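I Walked to Work in the Clunano for a Whole September

4 min read · 40 comments · 583 shares

My car died at the end of summer (transmission, don't ask what they quoted me) and I had a job on the other side of the river that starts at 6 a.m. The first bus gets there at 6:35. So I bought a pair of Clunano walking shoes from Studport, charged them, and started walking!

Let me say up front that I'm hard on shoes. I'm heavy, I drag my left heel, and I will step in a puddle because I'm looking at my phone. I paid 100 dollars for these, no discount, and nobody sent me anything.

First couple of mornings: stiff. Really stiff across the toes, and I had a blister on each little toe by the time I clocked in. My shift lead, Igor Piątek, took one look at me limping to the time clock and gave me a box of bandages out of his own locker. After the first week the front softened up and I quit thinking about my feet, and that's all I want from a shoe.

The grip is great. There's a long hill down to the bridge with wet leaves all over it, and I never slid once. The reflective strip on the heel is bigger than on my old Vetum pair, and since I leave the house in the pitch dark I care about that a lot. Laces are way too long, though. I double knot them and they still flop around.

I do wish they dried faster. One soaking at night and they were still damp at 4:30 the next morning, even stuffed with newspaper. I ended up keeping dry socks and spare pants in my bag all month.

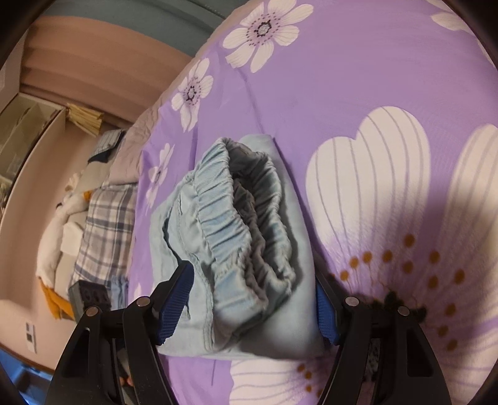
Are they worth it if you're on your feet all shift too? I'd get the thicker insole, because the one in the box went flat on me before the month was over.

Then Bogdan Dudek, who drives in from my side of town, spotted me on the bridge and has picked me up every morning since (thank you, Bogdan!!). I still walk home in them. Four stars, and I'd buy them again in the gray.

Recent reviews
Reddy Clip-On Headlamp: Bright Enough for Back Roads?
Vetum Rain Shell, 2 Years Later
The Best Lunch Bags for Early Shifts
Studport Returns: How Mine Went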